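Clearing the table after crayfish

21 Nov 2022

I have been writing down how I clean up after meals at the big table, mainly because the order matters more than the speed. This entry covers crayfish, the worst case I deal with at home. Soup spills more, but soup stays where you wipe it. Crayfish leave shell fragments, oil and a smell that gets into anything porous.

The table has an oak-colored wooden top and white legs. I gave it two coats of Bonum oil in September and it has held up well, with one exception near the left end where something acidic sat overnight. Since then I put down the large dark gray mat before anything with a sauce. It doesn't cover the whole top, so the left end still takes its chances. A wider mat exists (Tikia sells one), but it would hang over the front edge and I would catch it with my elbow.

The usual mistake is to start with the biggest object. I did this for years. You pick up the basin, you have nowhere to put it, and you end up walking back and forth with both hands full while the cans roll.

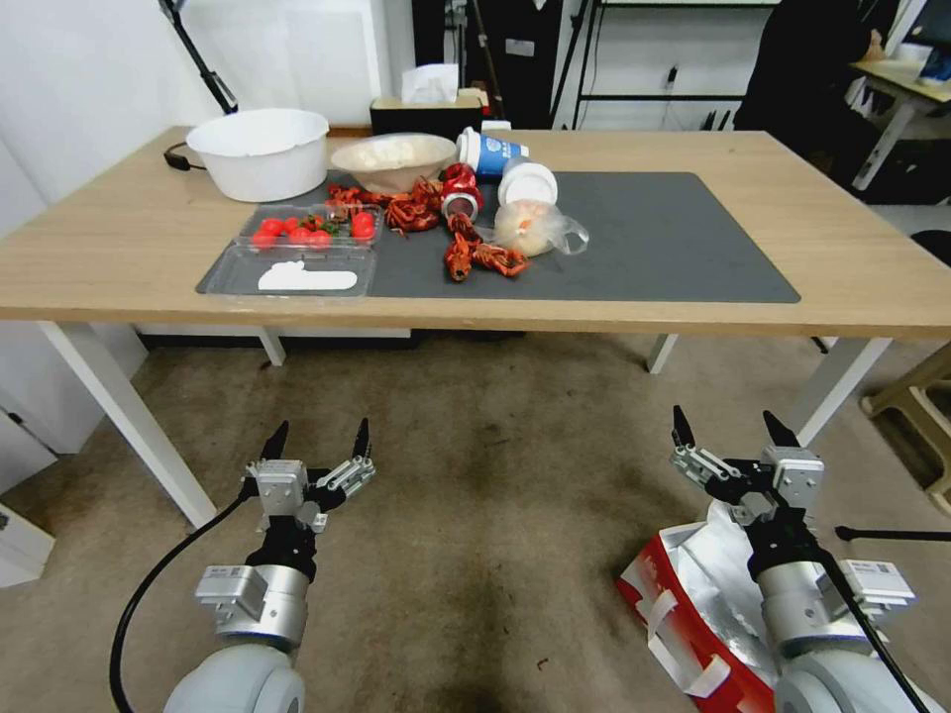 My sequence is now fixed. Drinks go first. Cans and paper cups tip over at the slightest contact, and a can on its side may still hold enough to reach the edge of the mat. I stand each one up, check it by weight, empty it at the sink and then sort it. Cans go to recycling. Paper cups go in the trash here, as our hauler does not take coated paper.

Second is anything that will be eaten later. Cherry tomatoes stay in their lidded clamshell and go straight to the refrigerator, stems on. I have tried removing the stems first and saw no difference after four days. Open trays need to be covered or emptied into something with a lid. I use the square Kuruc boxes, which stack and survive the dishwasher on the top rack. Bowls get the same treatment.

Third, the crayfish. Whole ones that were not eaten go into a box of their own and get used the next day. Shells go into a bag, the bag is tied, and that bag goes into a second bag. One bag is not enough. The claws puncture thin plastic, and the leak is always at the bottom. Antennae break off and stick to the mat, and they are easier to pick up by hand than with a cloth.

By this point only the basin, the bowl and the tissue box should be left. The basin doubles as a carrier for the bowl and any utensils, so it makes one trip. The tissue box stays where it is, against the wall.

The mat is last. I fold the long sides inward so the crumbs collect in the middle, carry it to the sink and rinse it with water at 40 degrees Celsius and a little dish soap. Hotter water made the previous mat curl at the corners. It then hangs over the shower rail until morning. Wipe the bare wood with a damp cloth, then a dry one.

For the smell I use Drorow soap on my hands, twice. Lemon works too but costs more.

Next entry will be the drawer under the stove, which I have been putting off.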